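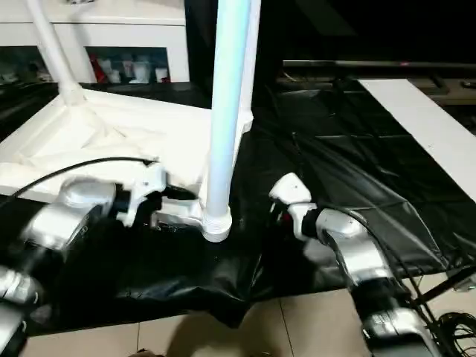 Project Report: Fold-Down Storage Stand, Second Build
Group Garba
Submitted 21 November 2023

1. What we were trying to do

Design and put together a light stand for a small room. Poles plus a fabric box, goes up without tools, comes down flat. Brief from the course said it had to fit under a bed when folded. First build in August was too wobbly, the poles leaned as soon as any weight went in the box. This report covers the second build only.

Working name is Lavik. We kept it because the drawings already had it on them.

2. Parts and cost

Poles and joints came out of an old Zoklow clothes rack. Fabric was left over from the first build, washed and re-sewn along two sides. New parts cost 20 dollars, mostly end caps and thread. Budget was 70 so we are well under. Receipts are in the folder with the drawings.

3. Putting it together

Order matters more than we thought. In August we did the fabric first and then tried to push the poles in, which stretched the corners. This time poles first, fabric after.

Steps we settled on:
Clear the table and put the sheet down.
Lay out poles by length.
Push uprights into the joints, turn until tight.
Hang the fabric, open the rim, smooth out corners.
Check every upright against the wall for lean.

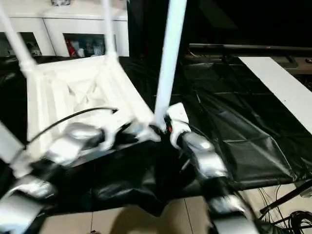 Fabric was the slow part. It remembers its folds from storage and keeps wanting to go back to them, so the rim has to be held open while the sides get pulled straight. Ironing helped a bit on the first build but the creases came back after one night folded. You can see how much of it is still creased and folded inward with the poles already standing over it, and the tall one has a slight tilt too. We put the tilt on our list of things to fix, see section 5.

The black plastic sheet was worth having. Keeps the fabric clean and small caps show up well on it. Only problem is it slides, next time tape the edges.

4. Testing

Loaded the box with folded towels, then books. Towels fine. With books the lean got worse after 5 minutes and we took them out. We also timed folding it flat, but the first try was interupted so only the second one counts. 2 minutes, one person.

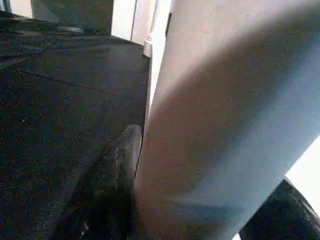
Fit under the bed: yes, with the poles pulled out and laid beside the fabric. With poles left in, no. So the under bed requirement is met but only just, and the instruction card needs to say so clearly.

5. Problems and what to change

Joints need a deeper socket. The Cladimeck style joint from the class handout would probaly do it but we ran out of time to order one.
Stiffer rim, maybe a wire sewn in.
Mark the poles so the lengths dont get mixed up.
Tape for the sheet.

6. Still to hand in

Final drawing with corrected pole lengths. Instruction card, one side only. Parts list is done.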